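[Print this message] [E-mail this message]

List: Susimdale Flower Table
Subject: Re: Sorting the artificial stems before September

On the sorting question, an earlier message said:

> I laid everything out on the white table and it went very well. I think we
> should adopt the system for good: roses in one container, hydrangeas in
> another, loose leaves in a third. With 16 arrangements due at the Ernerport
> hall it would save us hours. The Climetti foam blocks can go on the shelf
> underneath. Could everyone say yes or no by the end of the month?

I'd like to say "not yet," and I'll try to be fair about it. These are the two pictures I'm going by.

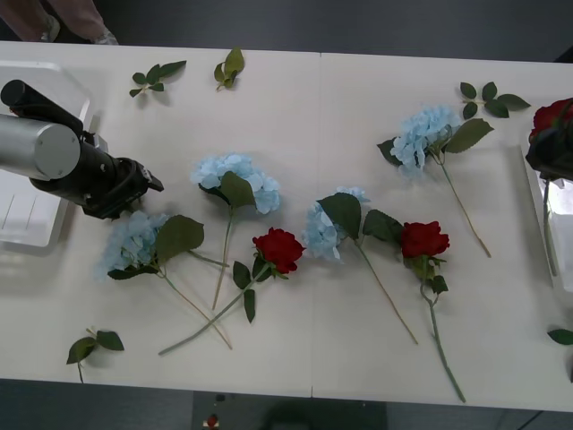
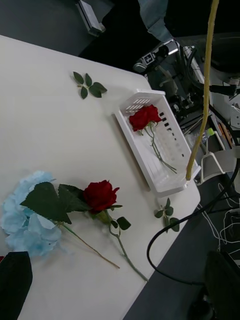
– Voyle

I've done silk and plastic flowers for long enough to have seen several systems come and go, and I have doubts about this one. Sorting by kind sounds sensible until you sit down to make something. Most of what I make has a rose and a hydrangea in it, so the first thing I do is go to two containers and undo the sorting. Then I need greenery, so I go to a third. By the time I have one small arrangement in front of me I've been up and down the table like a waiter.

My bigger complaint is with the stems. Look at how they lie when they're put down on the flat. In the first picture a rose stem crosses over a hydrangea stem, and in the second there's a rose resting partly on the hydrangea's leaves. That is how artificial flowers behave. The leaves have points and teeth, they hook on to whatever is next to them, and when you pull one up it brings a friend. Sorting by color or kind does nothing for that. If anything, a box packed with nothing but hydrangeas would be worse, with all those big leaves in together.

Then there are the loose leaves. Both pictures have some on the table, belonging to no flower as far as I can tell. The proposal gives them their own container, and I'd bet money that it turns into the place where leaves go and never come back. We had one of those already, an old cookie tin, and when I emptied it last winter there was a layer at the bottom I wouldn't have put on a compost heap. A loose sprig should either go back on a stem the same day or be thrown out. I know some of you can't bear to throw out a leaf. I can.

As for the containers, I have nothing against the shallow white basket with the slots in it. Two roses lie in it with their stems along the length, heads together at one end, and that's a decent way to keep them if you don't pile more on top. Pile nine in there and the ones underneath will have flat faces. The clear container in the first picture is a different idea, with a rose held upright over it and the stem down inside. I like upright better for storage. The petals don't touch anything and you can see what you've got from across the room. But a long stem in a light container makes me nervous, and I would want to see a full one get bumped by somebody's elbow before I agreed to a row of them along the edge of a table.

I also question the hours we're supposed to save. Nobody has timed it. One tidy afternoon with a few stems out is a very different thing from the night before Ernerport, when everything we own is out and there's floral tape stuck to everybody's sleeves. I remember the pegboard. The pegboard was going to save us hours too.

What I'd try first is much duller. Straighten every stem before it goes away, fold the leaves up toward the head, and wrap a strip of tissue once around the whole thing. Lay them head to tail if they have to lie down. Keep the long stems away from the ones that have been cut short, whatever flower is on top, since length is what I'm hunting for nine times out of ten. I have a book on flower arranging from 1950 that recommends sorting by length, and those were real flowers, but the point carries over well enough.

I'd also ask that whoever lays out the table leave a bare patch at the front. You can't build anything if there's a stem everywhere you want to put your hands, and I don't care how nice it looks.

On the Climetti blocks: please don't put them on the low shelf. They crumble if you kick them, and I kick them. Top shelf, in the bag they came in.

If people still want to try the three containers, I won't stand in the way. I'd ask for a trial of 2 months, on the blue and red only, with the white and yellow stems left as they are so there's something to compare with. If it works I'll say so on this list, in capital letters if you like. Until then I'm a no.

One practical thing while I'm writing. The dark green leaves on the older hydrangeas hold dust along the veins, and a quick wipe before packing is a lot easier than scrubbing in the spring. A dry paintbrush does it. Please don't use the furniture spray again – it took me most of an evening to get the shine off.

[Print this message] [E-mail this message]

Recent messages on this list
Re: Floral tape, green or brown?
Keys to the Susimdale supply closet
Ernerport tables: round or long?
Climetti blocks, second order
Re: Re: Who has the good wire cutters
Ribbon ends, free to anyone

Contact the list owner | Copyright Susimdale Flower Table | Back to top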